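Project Report: A Break Corner for the Dramness Workshop

Our team spent September turning one side of the workshop into a place to sit down, and we loved every week of it! The room has a metal ceiling and bright tube lights, so we went for color and soft things. We had 700 dollars and spent most of it on the orange sofa.

Striped cushions were the first thing all 4 of us agreed on. The fried egg cushion was a late vote (it won easily).

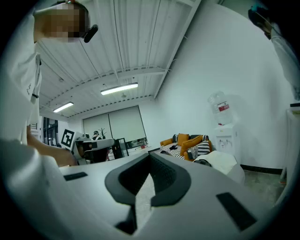
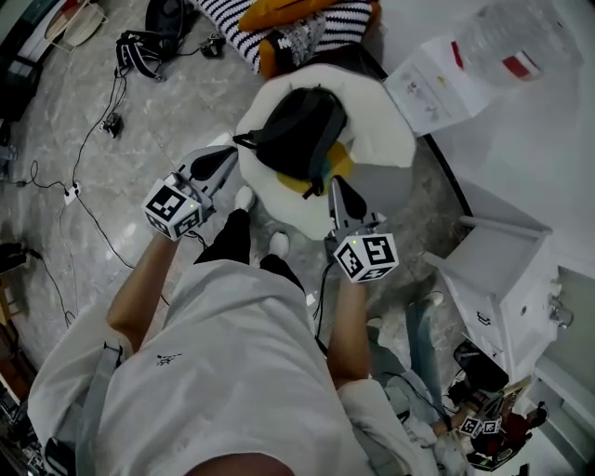
Next we want hooks for bags and a real rug, if Priltura still has the gray one on Wednesday. We also drew up 3 layouts for moving the shelf, and the second leaves so much more floor to stretch out on. Our sketches are in the appendix.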